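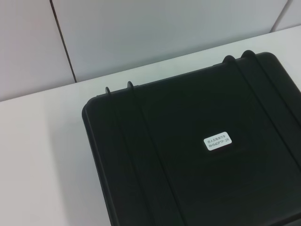
白い作業台に置かれた黒いケース。蓋の小さな白いラベルに「RH56DFTP-2R」の文字が見える

蓋を開けるだけの課題に一学期 Advilleのロボットサークルに聞く

Adville工科カレッジの学生サークル「Unasham」は、Dahlgren杯の双腕部門に向けて練習を続けている。片方の腕でケースの蓋を開けて支え、もう片方の腕で柔らかいボールを中に入れ、蓋を閉める。制限時間は30秒。人間なら数秒で終わる作業に、メンバー8人が秋からほぼ一学期を使ってきた。

代表を務めるのは機械情報科のダルマワン・トゥフムリーさん(Darmawan Tuhumury)。月曜の夕方、授業が終わったあとの実習室で話を聞いた。

入部のきっかけを尋ねると、ロボットに興味があったわけではなかったという答えが返ってきた。「最初は自転車を直すサークルに入るつもりでした。説明会の教室を間違えて、そのまま最後まで聞いてしまって。腕が紙コップを重ねるデモをやっていたんですが、途中で止まったんです。先輩が原因を探しているのを横で見ていて、それが面白かった」

一年目は配線と清掃の係だった。ケーブルの取り回しは今も自分で確認するという。「腕が動く範囲の端まで行ったときに、ケーブルが引っ張られるかどうか。画面の中のモデルにはケーブルがないので、実機で見るしかないんです。余らせすぎると今度は引っかかります。去年はそれで練習が何日か止まりました」

課題を決めたのは春の終わりだった。Dahlgren杯の双腕部門では、使う容器と物をチームが選んで申請できる。容器には蓋がついていること、物は手のひらに載る大きさであることが条件になっている。サークルでは最初、透明な弁当箱とゴルフボールを試した。

「透明なものはカメラにうまく映らなくて、すぐやめました。ゴルフボールは、落としたときに部屋の反対側まで転がるんです。拾いに行く時間のほうが長かった」

そのあとスポンジ状のボールに替え、容器は手元にあった黒いハードケースにした。蓋に縦のリブが入っていて、後ろ側が蝶番になっている。申請書の「容器」の欄には、黒色ケース、蝶番式とだけ書いたそうだ。

蓋を支える腕

動作の流れは単純に聞こえる。左腕が蓋の縁に爪をかけて持ち上げ、開いた状態で止まる。右腕がボールをつかみ、ケースの上まで運んで放す。右腕が退いてから、左腕が蓋を戻す。

トゥフムリーさんによると、いちばん時間を取られたのは左腕のほうだった。

「見ている人はだいたいボールのほうを見ます。でも失敗の記録を見直すと、蓋が原因のものがずっと多い。持ち上げる途中で爪が滑って、蓋が戻ってしまう。あるいは上がりすぎて、ケースごと後ろに引きずる。蓋は円を描いて動くので、爪もその円に沿って動かないといけないんですが、ケースの置き方が少しずれると円の位置も変わります」

初めのころは、蝶番の位置を定規で測って数値で入れていた。ケースを毎回同じ場所に置けばそれで動いた。しかし競技では審判がケースを置く。角度も位置も決められた範囲の中で変わるため、測った数値は使えない。

そこで、人が操作した動きを記録して学習させる方法に切り替えた。操縦用の小さな腕を人が両手で動かすと、本体の腕が同じように動く。その間のカメラ映像と関節の角度を保存し、あとでまとめて学習に使う。記録を管理するソフトは、サークルの卒業生が書いた「Celtlow」を使い続けている。

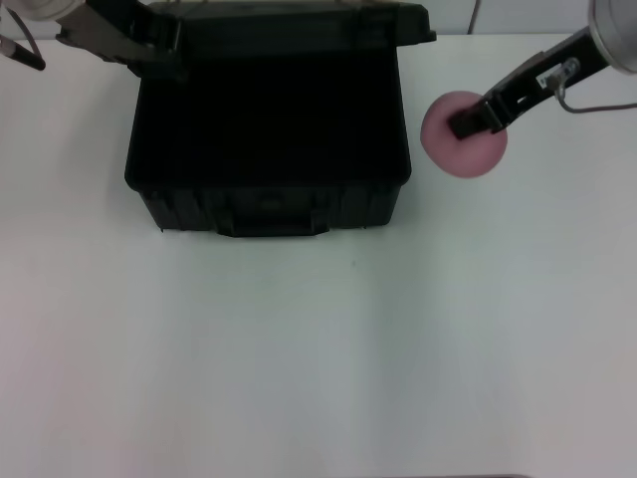 左の爪で蓋を支え、右の爪でピンクのボールを持ち上げたところ(写真提供:Unasham)

記録した操作は、取材の時点で3,143回に達していた。ただし全部を学習に使っているわけではない。

「使っているのは1,252回分です。残りは、途中でやり直したものとか、蓋を勢いよく開けすぎたもの。成功はしているんだけど動きが変、というのもあります。最初は成功していれば全部入れていました。そうすると、ロボットが途中で迷うんです。人によってやり方が違うので」

やり方の違いは、映像を並べるとはっきりするという。蓋を開けきってからボールを取りに行く人と、蓋を上げながらもう右手を動かしている人がいる。後者のほうが速いが、蓋が止まっていないうちにボールがケースの上に来ることがあり、機械に真似させると蓋とボールがぶつかる。夏休み明けの話し合いで、順番をひとつに統一した。蓋が止まるまで右腕はボールを持ち上げたまま横で待つ。

「反対した人もいました。遅くなるので。実際に遅くなりました。でも、速いけれど三回に一回ぶつかる動きと、遅いけれどぶつからない動きなら、制限時間に入っている限りは遅いほうでいい。それで納得してもらいました。納得してもらった、と思っています」

ボールの持ち方についても細かい取り決めがある。発泡材のボールは柔らかく、爪が食い込む。強く挟めば落ちないが、放したときに爪の跡が残って形が戻りきらず、次の回で転がり方が変わる。弱く挟むと、腕が加速したところで抜け落ちる。力の上限を何段階か試し、今は下から二番目の設定を使っている。

「一番下でもいけるんですけど、部屋が乾燥していると滑る気がするんです。気がするだけで、データは取っていません。取ろうと言ってまだ取っていない」

ボールは同じものを複数用意して、練習ごとに交代で使っている。つぶれたものは袋に入れて取ってあり、新入生が操縦を覚えるときの練習用になる。

操縦は交代制

記録を取る日は、操縦する人、ケースを置き直す人、記録を確認する人の三人で組む。一回ごとにケースの向きを変え、ボールの位置も変える。以前は置く人の癖が出て、似たような位置ばかりになっていた。今は画面に置き方の指示を出し、それに合わせて置く。

「僕は置くのが下手でした。自分ではばらばらに置いているつもりなのに、地図にすると右上に固まっていた。指示を出すようにしたのは後輩の案です。僕の地図を見て、これはまずいと思ったらしいです」

操縦には向き不向きがある、とトゥフムリーさんは言う。ゲームが得意な部員が必ずしもうまいわけではなく、今いちばん安定しているのは管楽器を吹いていた二年生だそうだ。理由を聞くと、わからないと言って少し考えてから、「一定の速さで手を動かせるのかもしれません」と付け加えた。

長く続けると動きが雑になるため、操縦は一人が続けて行わず、途中で必ず席を替わる。替わるときには、前の人が最後の一回を画面で見せ、次の人がそれに速さを合わせる。この引き継ぎを始めてから、捨てる記録が減った。

黒い蓋と手首のカメラ

使うカメラは、上から作業台全体を見るものと、手首につけた小さなものだ。手首のカメラは爪が蓋に近づくにつれて見える範囲が狭くなり、最後はほとんど蓋だけになる。

「黒い蓋が画面いっぱいになると、どこが縁なのかわかりにくいんです。人間が見ても迷います。白い台が見えているうちはいいんですけど」

露出を自動にしていた時期は、蓋が近づくたびに画面全体が明るくなり、白い台が飛んでしまった。そのせいで、同じ位置でも映像が毎回違って見えた。現在は露出を固定し、記録の前に必ず同じ位置で一枚確認している。照明も天井のものだけにした。机に置くスタンドは影が強く出て、その影を縁と取り違える失敗が続いたためだ。

蓋のリブも、初めは邪魔だと思われていた。平らな箱のほうが簡単だろうと、別のケースを探したこともある。ところが平らな蓋で試してみると、手首のカメラの映像では向きがほとんどつかめなかった。

「リブがあると、線が斜めに走っているのが見えるので、ケースがどっちを向いているか人間にはわかります。学習したモデルがそこを見ているかどうかは、わかりません。でもリブのあるほうが成績はよかったので、戻しました」

ラベルについては、部内で意見が分かれた。白いラベルは暗い蓋の上でいちばん目立つため、モデルがこれを目印にしている可能性がある。競技の規定では、申請したケースをそのまま使うので、目印にしていても問題はない。それでも、はがした状態で試すべきだという部員がいる。

「僕は貼ったままでいいと思っています。本番でも貼ってあるので。ただ、もし途中ではがれたらどうするのかと言われると、返事に困ります。次の記録では、半分くらい隠してみようという話になっています」

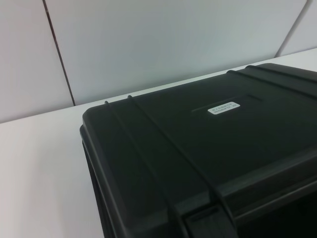

Dahlgren杯に向けて

大会は12月に開かれる。双腕部門の本番は一チームにつき三本で、成績のよい二本が採用される。昨年、Unashamは三本とも時間切れだった。

「蓋は開いたんです。三本とも。ボールも持った。そこから放すまでに時間がかかりすぎました。位置を合わせようとして、少し右、少し左というのを繰り返すんです。練習では起きたことがなかったので、ただ見ていました」

会場の机が練習用より低く、上からのカメラの角度が変わっていたことに気づいたのは、帰りのバスの中だった。今年は台の高さを変えた記録も入れている。机の脚の下に板を挟むだけの方法だが、挟むたびに水平を測り直す必要があり、準備に時間がかかる。

ケースの閉じ方には、まだ課題が残る。左腕が蓋を放すのが早いと、蓋が落ちて音がする。減点にはならないが、衝撃でケースがずれることがあり、判定の枠から出れば失敗になる。現在は閉まりきるまで爪を添えるようにしている。うまくいくこともあれば、爪が蓋とケースの間に挟まることもある。

「挟まると、そこで終わりです。引き抜こうとしてケースが動くので。閉める動きだけ別に学習させたほうがいいのか、全部つなげて学習させたほうがいいのか、まだ決めていません。来週までに決めると言ってしまったので、決めます」

引き継ぎのこと

トゥフムリーさんは今年度で代表を降りる。サークルの公開日には30人以上が見学に来て、そのうち何人かは入部届を持って帰った。まだ提出されていないものもあるという。

代表の仕事で面倒だったことを聞くと、部品の発注と、実習室の鍵だと答えた。鍵は事務室が閉まる前に返さなければならず、調子のいい日に限って時間が足りなくなる。調子の悪い日は早く帰れるそうだ。

引き継ぎの文書は、すでに半分ほど書いてある。記録の取り方、捨てる基準、露出の設定、ケーブルを固定する位置。捨てる基準の項目がいちばん長い。

「『動きが変』としか書いていなかったところを、後輩に直されました。変とは何か、と。それで、蓋が上がる途中で一度でも戻ったら捨てる、ボールが爪の中で回ったら捨てる、というふうに一つずつ書いています。書いてみると、自分が思っていたより多かったです」

卒業後の進路は決まっていない。ロボットの会社も受けるが、自転車の会社にも履歴書を出した。どちらが先に返事をくれるか待っているところだと話して、トゥフムリーさんはケースを置き直しに作業台へ戻った。その日の記録は、鍵を返す時間まで続いた。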